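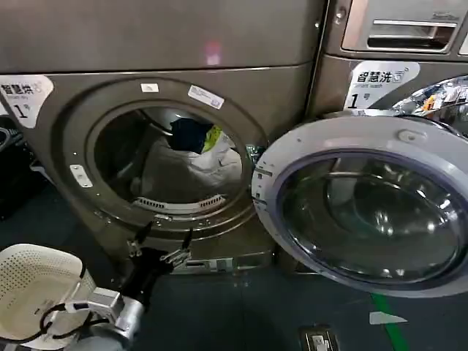 Hirkusura, a laundry contractor serving care homes and small hotels, has started using Proder, a robotic unloading system, on the day shift at its Prirendale site. The company announced the change on September 5, 2021, after a trial of 15 weeks. Proder works at ordinary front-loading washers like the ones already in the building, with their round swing-out doors and a second appliance stacked on top. A two-fingered gripper on the end of the arm goes to the open drum, where a load may be one large white piece with a darker item on top of it, and the laundry is moved to a basket. Staff still sort, check pockets, treat stains, fold and pack.

The Prirendale site employs 19 people. No jobs are being cut, and hourly pay stays the same. Two employees on each shift are now trained to run the system. They choose which machines it serves, clear it when a sheet is twisted or caught, and can stop it at any time.

"Bending down to pull out heavy linen was the part of the day people complained about most," said Nomvula Naidoo, site manager. "We asked the staff which task they would give up first, and that was the answer."

During the trial, Proder unloaded up to 40 loads a day. It is slower than an experienced worker on a single load, and the company has kept hand unloading for delicate items and rush orders. Work schedules were changed so that the people who used to unload all morning now split their time between the folding tables and the packing area.

"I was not sure about it in the first month," said Ruan Nkosi, a shift lead. "We had to move the baskets to the same spot every time, and that took some getting used to. My back is better for it."

Hirkusura plans to bring the system to its Zwane site in October. Training for staff there will be held during paid hours.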